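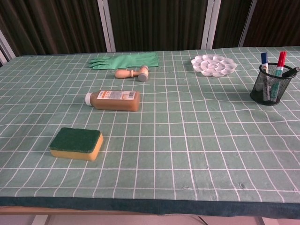 Progress report to the Drurell Fund
Gerwood Home Support Service
Submitted 3/20/24 by Buppha Bunnag, Service Manager

Purpose of the grant

The Fund awarded Gerwood a two-year grant to help older residents of Clellivmont remain in their own homes after a stay in hospital. The grant pays for home visits, a small hardship budget and a telephone line that is open on weekday mornings. This report covers the first year of work.

Visits and referrals

The service made 1,316 home visits during the year, against a target for the period of 2,000. The shortfall arose almost entirely in the first two quarters, when two support worker posts were vacant. Both posts were filled by January and the monthly number of visits has risen since then. We do not expect to recover the whole shortfall in year two and would welcome a discussion with the Fund about a revised target.

We received 644 referrals. Most came from the hospital discharge team, with smaller numbers from GP surgeries and from families. The discharge team now sends its referrals on a single shared form, and this has shortened the time between a patient leaving the ward and our first call.

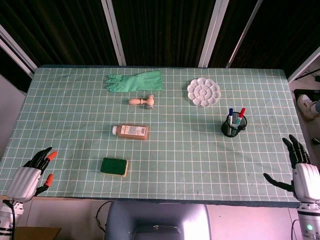
Help with housework remains the most common request made at a first visit. Residents coming home after surgery often find that bending, reaching and wringing out cloths are the tasks they can no longer manage, and an untidy kitchen can quickly become a reason for not cooking. Support workers agree a short list of jobs with each resident and review it after four weeks. Supplies for this work are modest, a rubber glove and a kitchen sponge being typical of what is needed, and they are charged to the hardship budget only where the resident cannot meet the cost.

Khamphan Court

The weekly drop-in at Khamphan Court opened later than planned owing to repairs to the heating. Attendance has been steady. Residents have asked for a later start, as the first bus from the north side of town arrives after the session has begun, and the time will change from next quarter.

Finance

Spending on salaries was below budget for the reason given above. Mileage was over budget, reflecting the number of referrals from outlying villages. The hardship budget made 100 small awards, chiefly for bedding, heating and food. We ask the Fund's permission to carry the salary underspend forward and to move part of it to mileage.

Matters for the Fund's decision

1. Approval of a revised visits target for year two.
2. Approval to carry forward the salary underspend.
3. Confirmation of the date of the next monitoring visit.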